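Workshop notebook, Trurnen shed
14/11/2018

Board finish trials, continued

Right, back at it after a week of doing everything except this. I finally sat down with the September notes and tried to make sense of my own handwriting, which took longer than the mixing did. Fatemeh reckons I should type these up as I go. She's right, and here I am typing, so let's see how long it lasts!

Quick recap for Rostam, who missed the last two sessions. We're trying to settle on a finish for the maple chopping boards before the Jidlow market order. The choices are down to the straight mineral oil we've always used, the beeswax and oil paste (Mitra's recipe), and the hardwax from Zanora that Gilang keeps going on about. I left walnut oil out because of the nut allergy question. I don't want to be writing that on a swing tag.

Sanding

Took all the offcuts to 180, then 240, then wiped them with a damp rag to raise the grain and let them sit until after lunch. Final pass by hand at 240 again. I tried going up to 400 on two bits and I wouldn't bother next time. They felt gorgeous dry, like a river stone, but the oil sat on top of them and I was still wiping the stuff off at knock-off.

The random orbital is leaving little pigtail scratches again. They don't show until the oil goes on, and then they're all you can see. New pads on order, and in the meantime please knock the dust out of the old ones before you hang them up (you know who you are). I also found a dried glue bead along one seam that I'd have sworn I'd scraped off. Glue won't take colour or oil so it comes up as a pale smear. Check under the raking lamp before you open a tin.

Wax paste, batch three

147 g mineral oil to 34 g beeswax pellets this time. Batch two had more wax and set up like a candle - you had to dig it out with a spoon. Melted in the double boiler on the low ring, stirred with a paddle pop stick, poured into the flat tins while still clear. It skinned over quickly because the shed was freezing, so I put the lid of the esky over the lot to slow it down. Came out soft enough to scoop with a rag, and no graininess except in the last tin, where I'd scraped the pot.

Smells terrific. Mitra wants to try a drop of orange oil in the next one. I'm not against it, but I'd like to get one plain batch properly tested before we start perfuming things.

Rubbed on warm, left for about 40 minutes, buffed off with an old flannelette sheet. The sheet is miles better than the blue shop towels, which shed fluff into the wax.

The maple itself

I do love this timber. It's so blond that people at the stall assume it's pine until they pick one up. The planks in the wider boards came from the Shojaei yard, and there's more swirl in them than I was expecting for the price. Fereshteh thinks the figured stuff should be kept aside and sold dearer, and I go back and forth. It moves about under the plane and I had tear-out on two faces, so maybe she's got a point about the extra labour.

One thing I want everybody to keep doing is softening the corners before any finish goes near the board. Sharp corners chip, and the oil darkens the chips.
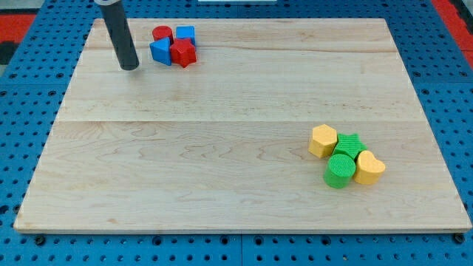

Water test

Teaspoon of tap water on each offcut, left alone, then wiped. Plain oil: a faint ring, gone by the time I'd had a cuppa. Wax paste: beaded up beautifully, no ring that I could find. Hardwax: no ring either, but there's a slight plasticky sheen I'm not mad about. Gilang says that's me putting it on too thick and he may well be right, he usually is about this sort of thing. He can do the next coat himself and we'll compare.

Still have to do beetroot and turmeric. Turmeric is the one that worries me.

Costs

Hardwax is the dear one by a long way. The full order of tins, pads and pellets came to $489, and most of that was the Zanora. If the paste holds up to the turmeric I can't see us paying for it.

To do

Second coat of paste on offcuts 2 and 5
Ask Fereshteh for the old price list
Beetroot and turmeric, leave overnight
Find out who has the good cabinet scraper
Rags flat on the rail outside, NOT in the bin
Ring Shojaei about the narrower stock and whether they'll hold it until we've got room on the rack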